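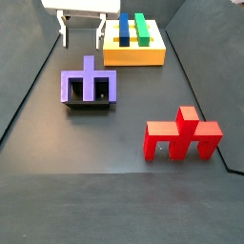

Clamow Public Library, Early Learning and Family Services Department

Progress report to the Ladefoged Fund
Preschool Borrowing Program, second year
May 20, 2026
Prepared by Lorna Cabrera

This report covers the period since our last report to the Fund. It follows the headings in your reporting guide, except that I have put staffing and partners together.

Summary of the period

The program lends boxed sets of toys, puzzles and picture books to families with children under five. It runs from the main library and two branches, Skavard and Mill Street. During the period families made 892 loans. The target in the grant agreement was 800. Most of the difference comes from Skavard, where we moved the boxes from the back office to open shelves next to the picture books. Before the move a parent had to ask at the desk for a printed list. Now they pick a box up and carry it to checkout like anything else.

Mill Street is behind. The branch was closed for roof repairs for part of the winter and lost its Saturday hours when it reopened. Loans there have been rising again, but I do not expect the branch to reach its own target this year.

Families and registration

We have 405 families registered. Registration is free and needs a library card and a phone number. We dropped the proof of address in the fall, after desk staff told us that people were walking away when asked for it. Losses have not gone up. A family that returns a box with pieces missing is asked to look at home, and that is usually the end of it. We do not charge fines on the boxes.

We had hoped to bring in more home daycare providers. Nearly 30 have signed up, which is fewer than the plan called for. The most common reason they gave is the three-week loan period. A provider with several children wants to keep a box for a month or longer. Starting this summer we will offer providers a six-week loan on request.

The collection

We added boxes in two areas, early counting and songs and rhymes. The counting boxes are borrowed the most. The songs and rhymes boxes went out well at first and then slowed. Piroska Sárközi, who runs the toddler hour at the main library, thinks the instruction cards are too long. She has rewritten them to fit on one side of a card, in English and Spanish, and the new cards are at the printer.

Cleaning takes more staff time than we budgeted. Each returned box is opened, checked against its list, wiped down and repacked before it goes back on the shelf. At the main library this is done in the mornings before opening. At Skavard there is no sink in the work area, so the boxes travel to the main library in the delivery van and are off the shelf for several days. We have asked the city about putting in a sink and are waiting for a price.

The plastic boxes bought in the first year have not held up well. The lids crack at the hinge. We are replacing them as they fail with zippered canvas bags from Dorkivitz, which cost a little more but fold flat and weigh less. Parents who come by bus prefer them.

Parent workshops

The agreement calls for four workshops a year, and we have held 3. The subjects were reading aloud to babies, getting ready for kindergarten, and screens at mealtimes. The kindergarten workshop filled up and we turned people away. The one on screens had low attendance. It was held at 6:30 in the evening, and several parents told us that was too close to bedtime. The fourth will be a repeat of the kindergarten workshop, held at 10 in the morning with child care in the next room.

Staffing and partners

The part-time assistant position was vacant for seven weeks. It is now filled. During the gap Piroska covered the box checking and we canceled the outreach visits to the health clinic. The visits have started again, once a month, and the clinic has given us a shelf in its waiting room for flyers and a small set of board books that families may keep.

The school district has agreed to hand out our registration form with its kindergarten packet. We do not yet know how many families this will bring.

Budget

Spending is under plan for the period. The savings are in wages, because of the vacancy. Supplies are over plan because of the bags. I would like to move part of the unspent wages to supplies and will send a separate request in the form your office requires. No other line has changed by enough to need approval.

Problems still open

The catalog does not show parents which pieces are in a box, only its title. We have typed up the contents for the main library boxes and still have both branches to do. The catalog vendor says the lists can be loaded in one batch once they are all ready.

Renewals by phone do not work for boxes. Callers are told the item cannot be renewed, even when no one is waiting for it. Desk staff are renewing by hand for now.

Plans through the end of the grant year

Finish the contents lists for Skavard and Mill Street.
Begin six-week loans for daycare providers.
Put out the new cards for the songs and rhymes boxes.
Hold the fourth workshop.
Get a price for the sink at Skavard and decide whether to go ahead.
Send the families' survey, with questions on loan period and opening hours, and include the answers in the final report.

Questions about the figures should come to me at the main library. Questions about the toddler hour or the instruction cards can go straight to Piroska.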